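Informe de avance – Planificación de equipos para la célula de manipulación
Proyecto Kumel, periodo hasta noviembre

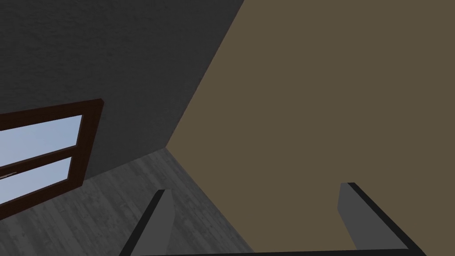 Desde la oficina de compras de Skallel nos contestaron al borrador anterior que la simulación ya ha dado lo que tenía que dar, que el presupuesto caduca y que conviene firmar la segunda pinza antes de que el proveedor revise tarifas.

No compartimos esa prisa. En el entorno simulado la pinza de dos dedos se mueve en una habitación sin muebles ni piezas, con paredes desnudas y suelo de tablas. Sirve para revisar orientaciones y campo de visión desde la muñeca. Sobre fuerza de agarre, desgaste o tiempos de ciclo no dice nada, y son las tres partidas que encarecen la oferta.

Estado de las ofertas

Vlachopoulos pide 1.245 euros por unidad, con montaje. Flivov pide 1.065, sin montaje y sin dedos de repuesto. La diferencia parece cómoda hasta que se lee la letra pequeña: el adaptador se factura aparte y el plazo de entrega es de más de 40 días. Hemos pedido a Flivov el precio del adaptador por escrito y seguimos esperando. Vlachopoulos, por su parte, incluye una formación que no hemos solicitado y se niega a descontarla.

El plan aprobado preveía dos unidades. Proponemos comprar una y dejar la otra condicionada a las pruebas con piezas reales. Si el financiador prefiere mantener las dos, pedimos que conste quién asume el coste de una devolución, porque ninguna de las ofertas la contempla.

Pendiente

Falta cargar en el simulador los modelos de nuestras piezas. El trabajo va con retraso y no vemos motivo para prometer fecha – la anterior ya se incumplió. También falta decidir si la licencia se renueva con cargo a este proyecto o a gastos generales; el borrador de Skallel la cuenta dos veces.

Gasto comprometido en equipos en este periodo: ninguno.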